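Opinion | Robots at Home

Write the cleaning rules before the cleaning robot

By Grażyna Głowacki

Most of the rules we have for service robots deal with force, speed and stopping distance. I have no quarrel with those. My complaint is that a robot can meet every one of them and still wipe a sink with the cloth it used on the floor.

I spent the spring reading practice guides for a small trade group in Festascombe. The draft from Drusberg runs to 70 pages. Cloths get one paragraph. The Vakex guide is shorter and does better: it asks that every tool have a set place and that the record show when it leaves that place.

People who clean for a living learn this early. The kit travels with them in a caddy, and the cloth gets handled all day long.

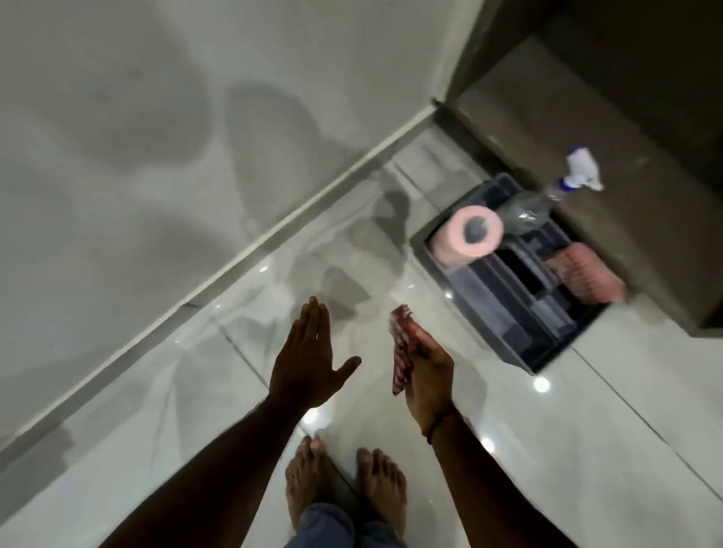 Cloth in hand, with the caddy set down on the tile.

A hand holding a cloth tells you very little about where that cloth has been. A standard should ask for that history. I would log three things for each cloth: the room, the kind of surface, and the time it was last changed. Akgül, a firm that tests home robots, tried a log like this in April over 100 cleaning runs. In 40 of them the machine could not say which surface its cloth had touched last. It passed its safety checks on all 100.

The caddy needs rules too. Spray, paper and cloth often ride in one tray, a hand's width apart. A person reaches in and sorts it out by feel and habit. A machine needs to be told which slot is for used items, and what to do when that slot is full.

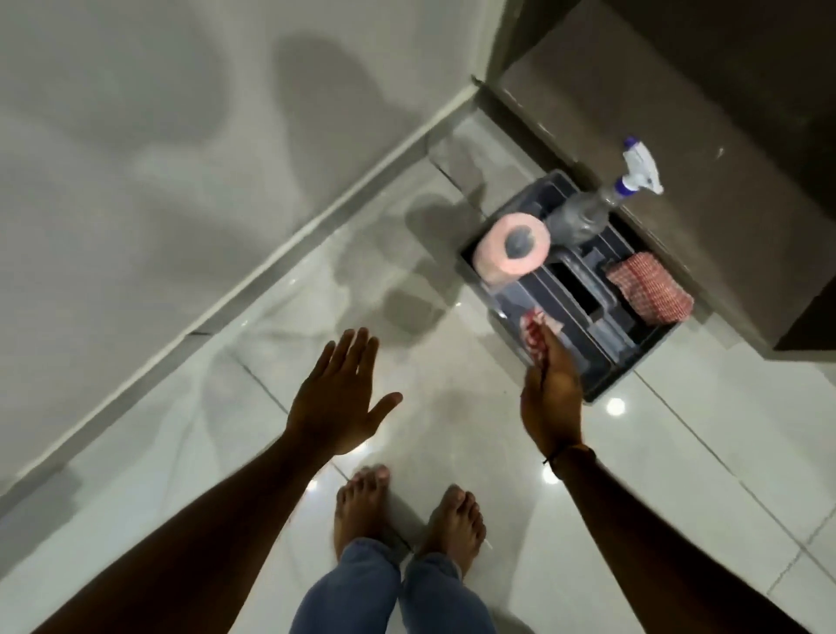 Reaching into the caddy, where paper, spray bottle and a checked cloth share the tray.

Makers tell me that this level of detail will slow them down. It will. Akgül put the added time at 60 seconds a room, and I think most households would accept that.

I would also like the people who do this work to be in the room when the text is written, and paid for their time. The Drusberg draft lists its reviewers at the back. I found engineers, lawyers and an insurer, but no cleaners. The next draft should fix that before it fixes the page count.

Contact the opinion desk | Back to top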